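**Ticket 311: file server drops off the network under backup load**

Opened: Sep 30, 2018
Reported by: Hedvig Hovland, Hägglund
Assigned to: Leif Blomqvist, Clinar
Host: WASORA-2 (file and print, second rack)
Priority: high, office hours affected

**Symptom**

Shares on WASORA-2 stop responding during the nightly Bitby backup job. Ping fails from both VLANs. Local console stays up and the login prompt accepts input. Link returns after 11 minutes without intervention, and the backup job is logged as failed.

**Log**

LB: Pulled the system log. The NIC driver reports a transmit timeout, then a reset, then a second reset. No disk errors. Memory and CPU are normal at the time of the drop.

LB: Swapped the patch cable and moved the host to a different switch port. Re-ran the backup by hand. Same failure, same driver message.

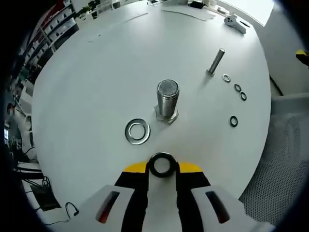

*O-ring in the gripper; bolt and flat washer on the table.*

LB: Checked the switch. The port shows around 2,000 input errors since the last counter clear. Cleared counters, left the host idle, no new errors. Errors only climb under sustained write traffic.

HH: Users also see slow saves in the afternoon. No full drop, but Explorer hangs on the accounting share.

LB: Found jumbo frames enabled on the server NIC. The switch VLAN is set to the standard size. The NIC setting was changed in January when the storage network was added, and it was applied to both ports instead of the storage port only.

```
netsh interface ipv4 show subinterfaces
 LAN 9000
 STORAGE 9000
```

LB: Set LAN back to 1500. Left STORAGE at 9000. The NIC reset once when the setting was applied, as expected.
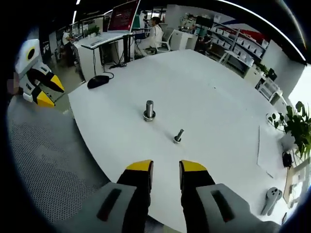

*Larger bolt near the middle, smaller one to the right.*

LB: Test copy of 1,000 files to the accounting share, then a full backup by hand. Both completed. Switch port counters at zero afterward. No driver resets in the system log.

HH: Confirmed from two workstations. Saves are back to normal speed.

LB: Driver is also two releases behind. Not updating it in this ticket. Separate change request to follow so the two changes don't get mixed up if the fault comes back.
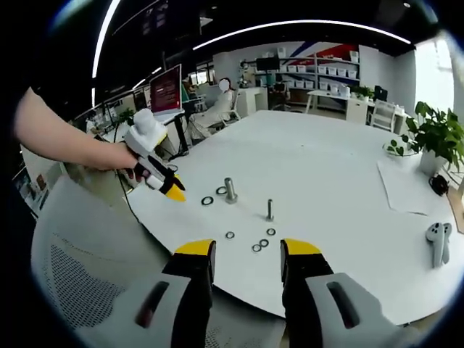

Does the storage port need to be changed as well?

Leave it at 9000. The storage switch is configured for jumbo frames end to end, and its port shows no errors.

**Follow-up**

- Watch the next three nightly jobs
- Correct the build sheet for WASORA-2, LAN port line
- Check WASORA-1 for the same setting

Status: pending, monitoring. Close after the third clean backup.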